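Workshop Tips: Planning a Pick on a Small Round Table

4 min read

These notes cover the Diltell planner with the Jandow perception node. Settings carry over to most tabletop jobs.

Set the table plane first. Fit it to bare wood and mask anything that stands up, such as card signs and picture frames. A round top needs a round boundary. If you leave the default rectangle in place, the planner will accept goals past the rim.

Label flat items by outline. A mat has almost no height, so the depth filter drops it. Turn the filter off for that class and match on color. Shiny shells need the opposite: keep depth on and cap exposure.

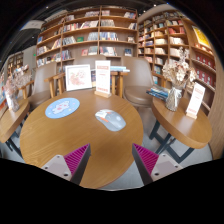
Mouse to the right of the mat, sign and frame along the far edge.

Approach from the near side. Add the frame and sign as keep-out boxes with a 36 mm margin. Limit approach speed to 200 mm/s, and lower it again inside the margin.

Don't reuse a cached scene after the base view shifts. Chairs and nearby tables change which surface the fit locks onto. Clear the cache, refit, then check that the plane ID matches the center table.

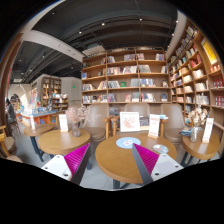
Mat and patterned disc on the center table, with other tables on both sides.

If the fit jumps between tables, cap the search radius at 395 mm from the mat center. Our Stunirley log holds 2,922 plans; filter it by plane ID before tuning anything else. Save the mask file with the plan, under the same name.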